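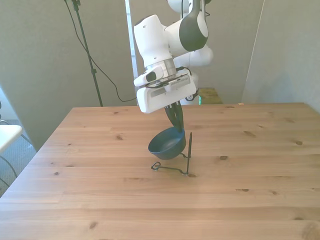
Bowl, stand, arm. Lindineo open day, Tuesday.

Went to the Lindineo open day so you don't have to. Thread, because I took notes and I'm going to use them.

Background for new followers: I spent years buying kitchen equipment for hotels, and I have sat through a lot of demos. Most of them were very good demos. Fewer of them were very good machines.

The pitch on the invite was "everyday handling for everyday places." I asked at the door which places. Cafes, care homes, "eventually the home." Eventually is a word I write down every time I hear it.

Main station was the one in the photo. Pine-looking table, one arm, one blue bowl, one little black wire stand. The job: put the bowl on the stand. If you've ever put a plate in a plate rack you know the job.

I'll be fair. The stand is a mean thing to ask for. It's thin bent wire, and the bowl has a narrow base that has to land where the wire can hold it. The fingers take the bowl by the back edge and bring it in a bit tipped. I caught it just short of touching down.

I stayed for 6 tries. It got 4. One of the other two slid off the wire and rolled, and the last one the arm just stopped over the stand and waited until somebody pressed something on a laptop.

Four out of six with a bowl nobody has eaten from, on a table with nothing else to knock over. Scale that to a Sunday brunch and tell me how many bowls you're ordering.

The host was Harish Upadhyay, who runs the demos. Nice man, patient, didn't duck. I asked what happens if I turn the stand around. He said "try it." So I turned it maybe a quarter turn, and it still got the bowl on. Credit where due, I expected a no.

Then I asked if I could swap in a different bowl. That was a no. "Not today." Different bowls are on the list for June.

Things I asked that got a straight answer:
Does it know when it has dropped something? Sometimes.
Is someone always watching it? Yes, at the moment.
Could it do this with soup in the bowl? Laughter, then no.

Things I asked that didn't: price. I asked three different people. One told me it "depends on the deployment." I've bought dishwashers from people who said that and it depended on how much money I had.

Speed. I timed one good try on my phone, from picking up the bowl to letting go: 43 seconds. My nephew does it in one and complains the whole time.

Harish says slow is on purpose while visitors are close by. Could be. I asked to see it at full speed on video and he said he'd send something. I'll post it if it comes.

There was a talk at the end by Kumaresan Warrier, comparing their approach with the older Nudora way of doing it, where every move is written out ahead of time. His point was that a written-out move falls apart when the stand shifts. Having shifted the stand myself, okay, I'll give him that one.

He lost me on the slide that said "any object, any surface." Sir, I was downstairs. It was one object and one surface.

Someone behind me asked about the Zelow trial at a cafeteria that everybody in this business keeps bringing up. He said he couldn't speak for another company. Fine, but his slides had more than one dig at them, so he could speak a little.

Coffee was good. A human poured it.

Where I land: it's a real arm doing a real task, with people around it who mostly admit what it can't do. I've seen far worse sold for far more. I would not put it in a kitchen this year and I don't think they'd let me.

Couple of replies asking if it was remote controlled. I asked too. They said no, and I watched the guy at the laptop, and his hands were in his lap for the good tries. That's as much as I can tell you — I didn't see the screen.

And to the person asking about Lawal: they have their own open day, I'm on the list, and I'm bringing my own bowl.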